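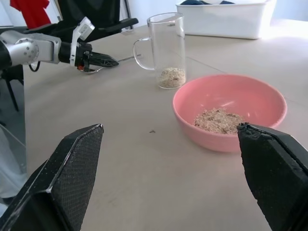
Have you ever looked closely at a rolled oat? I mean really closely, with your nose nearly touching the bowl? I do it most mornings at about the time the kettle boils, and my family has stopped asking why.

Oats are my favourite breakfast, and they're also one of my favourite things to measure, pour, scoop and generally muck around with. So today I want to tell you where they come from, how they get so flat, and why a bowl of them behaves a bit like a bowl of water and a bit like a bowl of rocks. Grab a handful from the pantry if you're allowed (ask first!) and read along.

Oats are grass!

Yep. The oat plant is a kind of grass, and so are wheat, rice, barley and corn. If you let it grow it gets up to about the height of a grown-up's waist, and the seeds hang down from the top on thin little stalks. They look like tiny green lanterns at first. When they're ripe they go a pale gold colour and the whole paddock rustles when the wind gets up.

I learnt most of this from Michalis Sotiropoulos, who grows oats out past Rerandale. He let me walk along the edge of one of his paddocks and pick a stalk to take home. I put it in a jar on the windowsill and it dropped bits all over the floor for weeks.

Each seed comes wrapped in a tough jacket called a hull. You can't eat the hull (well, a horse can, and will be very happy about it). Inside is the part we want, and it has a great name. It's called a groat. Say it out loud. Groat! It's about as long as a grain of rice but fatter, with a little crease running down one side.

From groat to flake

So how do you get from a hard little groat to a soft, flaky oat?

First, the hulls have to come off. At the mill the oats get flung against a hard wall, over and over, until the jackets crack away. The hulls are light, so a stream of air blows them off and the heavier groats drop down. You can try the same idea at home with a few dry peas and some torn-up tissue paper on a tray. Blow gently across the top. The tissue takes off and the peas stay where they are.

Next comes the steam. A dry groat is brittle, and if you squashed it straight away it would shatter into crumbs. Steam makes it warm and bendy. It also stops the oat going stale too quickly, because oats have a fair bit of natural oil in them and that oil can turn bitter.

Then, the rollers! Two big smooth metal drums spin side by side with a tiny gap between them. The groats fall in from above and get pressed flat on the way through. If the gap is a bit wider, you get thick, chewy oats. If the gap is really small, or if the groats are chopped up before they go in, you get the thin quick ones that turn to porridge in a minute or two.

Evanthia Fragkou works at the Lambrakis mill and she told me you can hear when the rollers are set right. I stood there with my ear muffs on and couldn't hear any difference at all, but I believe her.

Pick out one flake and hold it up to the window. You'll probably see a line across the middle. That's the crease from the groat, squashed flat! The edges are usually a bit split and frilly, and no two are quite the same shape.

Are oats a solid or a liquid?

This sounds like a silly question. One oat is a solid. You can pick it up, you can drop it, it keeps its shape. Easy.

But now think about a whole lot of them. You can pour them. They take the shape of whatever you put them in. Tip oats into a tall glass mug and they'll spread out over the bottom in a round layer. Tip them into a wide bowl and you get a little hill. Pouring and changing shape are things that water does!

There's a difference, though. Pour water into a bowl and the top goes flat, every single time. Pour oats into a bowl and they make a mound, and the mound stays put. Why?

It's because the flakes rub and catch on each other. That rubbing is called friction. Each flake leans on the ones underneath, and they hold each other up. If you keep adding more, the hill gets taller and steeper until suddenly a bit of the side slides down, like a tiny avalanche. Scientists have a name for the steepest slope a heap can have before it slips. It's the angle of repose, and "repose" is just a fancy old word for resting.

Different foods have different hills. Here are a few to try, one at a time, on a big plate:

Rolled oats
Sugar
Dry rice
Dried lentils

Pour each one slowly from a cup, from the same height, and have a look from the side with your chin on the table. Which makes the steepest hill? Which one runs away to the edges? My lentils ran off the plate, off the bench and under the fridge, so maybe put the plate on a tray.

Spoon school

Moving oats with a spoon is trickier than it sounds. My neighbour's little boy, Achilleas Liapis, came round to help me test this and we had a ripper of a morning.

We set ourselves a challenge. Start with a bowl of oats on one side and an empty mug on the other, and move all the oats across using only a spoon. No tipping, no fingers, no slurping them up (he did ask).

A wide bowl is easy to scoop from when there's lots in it. You push the spoon in sideways and up it comes, full. When there's only a thin layer left it gets annoying, because the flakes just slide away in front of the spoon. What works is pushing them up against the curved side of the bowl. The wall gives the oats somewhere to stop, and they climb onto the spoon.

The mug is a different sort of problem. It's got straight sides and a narrower opening, so you have to line up the spoon over the top before you tip it. Turn your wrist slowly. If you flick it, half your oats end up on the table. A clear mug is best for this game, because you can watch the level creep up from the side.

Then try going back the other way, out of the mug and into the bowl. Much harder! A long thin handle helps you reach the bottom, but you can't lay the spoon flat down there, so you only catch a few flakes each go. Achilleas said some words in Greek that I'm going to pretend were about spoons.

Want to make it harder? Swap hands. Or hold the spoon right at the very end of the handle and feel how wobbly it gets.

How heavy is a mugful?

My big mug holds 300 millilitres when it's full to the line. Fill it with water and the water weighs 300 grams, which is nice and neat. Fill it to the same line with rolled oats and you get a lot less on the scales. Mine came to 95 grams.

Where did the rest go? It was never there. Oat flakes are flat and curly and they don't fit together neatly, so there are gaps all through the mug, and those gaps are full of air. You can prove it. Tap the mug on the table a few times and watch the oats settle lower. The flakes are shuffling into the spaces.

Here's another way. Pour some water in with the oats, and see how much you can fit before it spills over. All that room was hiding between the flakes.

What happens when they get wet

Once the water is in, leave it and come back after lunch. The oats will have soaked up a lot of it and gone fat and soft. If you stir them the water turns cloudy and a bit slippery. That slippery stuff comes from a kind of fibre in the oats with a mouthful of a name, beta-glucan (say BAY-ta GLOO-kan). It's what makes porridge creamy, even if you don't use any milk.

My friend Concetta Benedetti makes hers the night before with milk, grated apple and cinnamon, and puts it in the fridge with a saucer on top. No cooking at all. She brought me a jar when I was crook last August and I ate it in bed with the wrong end of a fork because I couldn't be bothered getting up for a spoon.

If you want to make it for yourself, put 6 big spoonfuls of oats in a mug, cover them with milk and add whatever fruit you've got. Put it in the fridge before bed and give it a good stir in the morning. If it's too thick, splash in a bit more milk.

And if you find any of my lentils, I'd like them back, please.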